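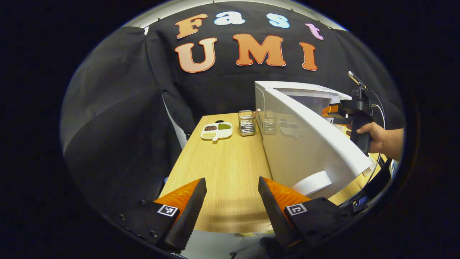 Reading Habits and Library Opening Hours in Wallham
Student project report, second-year course in Social Research Methods
Supervisor: Arnout Van Hecke

1. Introduction

The public library in Wallham extended its opening hours in November, adding evening access until 20:00 at the main building and at the smaller branch in the Urkden district. The present report examines whether the residents who asked for longer hours are the same residents who now use them. The question was proposed by the course supervisor and refined by the project group during the first 2 weeks of the semester.

Earlier student work at our department dealt with borrowing figures only. Those figures record loans and renewals, but they leave out visitors who come to read newspapers, study or use the computers. The group therefore decided to collect its own data from visitors and from residents who hold no library card.

2. Method

A printed questionnaire was handed out at the two library entrances and at the Plirno shopping arcade, which lies between them. In total, 300 questionnaires were distributed. The form contained 20 questions, most of them closed, and could be completed while standing. Respondents under the age of sixteen were not approached.

The first version of the form was tested on fellow students. Two questions on household income were removed after the test, as they were frequently left blank. The wording of the question on evening visits was also changed, so that "evening" was defined as any time after 17:00.

3. Results

Evening visits were reported most often by people in full-time work and by students preparing for exams. Retired respondents continued to prefer the morning, and several wrote in the margin that they would like the reading room to open earlier. Among the respondents who said they had supported longer hours, 70 percent had visited the library at least once after 17:00.

The Urkden branch showed a different pattern. Its evening visitors were mainly parents with school-age children, and their stays were short. Bus connections were mentioned repeatedly – the last direct service to the district leaves before the branch closes.

4. Discussion

The findings suggest that the demand for evening hours was genuine, although it was not evenly spread across age groups. They agree in part with the model of "time-bound access" set out in the course reader by Koutsoukos, which holds that opening hours matter most to people whose working day is fixed. The model does not address transport, and in Urkden this appears to be a serious obstacle.

The survey has limits. It was carried out in cold weather, when the arcade is busier than the streets, and residents who rarely leave home are missing from the sample. The group recommends that any follow-up study include a postal form and a separate set of questions on bus travel.

The questionnaire and the coding sheet are kept at the department office and may be consulted on request.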